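Learning to Reach into a Basket from 70 Demonstrations
Student project report, Robot Learning Lab Course, Skekholm
Torben Albers and Thu Tăng
Jan 28, 2026

1. What we wanted to find out

Our project asked how well a small imitation learning policy can learn to handle things in a container when it only gets the wrist camera and the joint positions as input. Most groups in the course use a fixed overhead camera as well. We left it out to see what the policy does when the target is partly out of view. 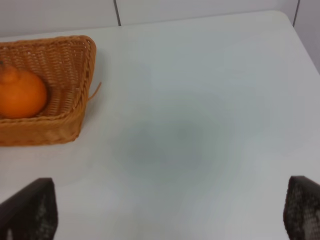
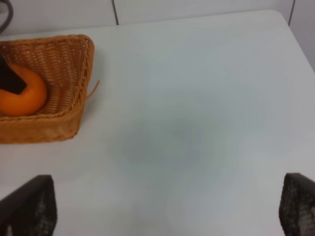
Wrist camera views with the basket at the left of the image and the gripper open.

When we presented the setup at the midterm, Naheed Cheema asked whether a policy with no memory could handle a target that leaves the image, and said she would expect it to stall as soon as the view no longer told it which way to go. Her point changed our plan. We had meant to compare two network sizes, but we dropped that and compared input lengths instead.

2. Data

We recorded 70 demonstrations by teleoperation. Torben drove the arm for the first half and Thu for the second. The two halves look different when plotted: Torben moves sideways first and then down, Thu moves on a diagonal. We kept both and did not label them. Recording was done with Studico, the course software, and the files were stored on the lab machine Wiegand.

The basket was moved by hand between demonstrations. We did not measure its position each time, and we should have. For the analysis we had to estimate it from the first image of each recording, and this took longer than the training did.

Demonstrations where the operator stopped and started over were kept if they ended in a grasp. The mean length was 385 time steps.

3. Method

Both policies use the same image encoder and the same action head. Policy A sees the current image only. Policy B sees the current image and a short history, sampled every 10 steps. Training settings were the same for both. We did not tune them separately, so B may be a little worse off than it needs to be.

Each policy was run 20 times on the arm. Half of these runs started with the target fully in view and half with it partly outside the image. A run counted as a success if the item was lifted clear of the rim and held. Touching the basket was allowed, tipping it was not.

4. Results

With the target fully in view, A succeeded in eight runs and B in nine. We do not read anything into that difference.

With the target partly outside the image, A succeeded in three runs and B in seven. The failures of A were mostly of one kind. The arm started toward the basket, slowed down, and then drifted back and forth over the table until the time limit. In two runs it closed the gripper on nothing. B did this once. Its other two failures were grasps that were too shallow - the item slipped before it cleared the rim.

5. Problems

The wrist camera sits close to the fingers, so they are always large and blurry in the image. We tried masking them out. On recorded data the prediction error went down slightly, but on the arm the grasps got worse, and we went back to the full image. Our guess is that the policy uses the fingers to judge how far the gripper is open, but we did not test this.

We also lost one afternoon to a time offset between the camera and the joint readings. All results above are from after the fix.

6. What we would do next

More runs per condition come first, as ten is too few to say much about the size of the effect. We would also record the basket position properly and train on each operator's half separately. The arm is booked by another group until June, so this will have to wait.

Thanks to Beryl Pearce for help with the calibration and to Cayetano Rivas for reading a draft.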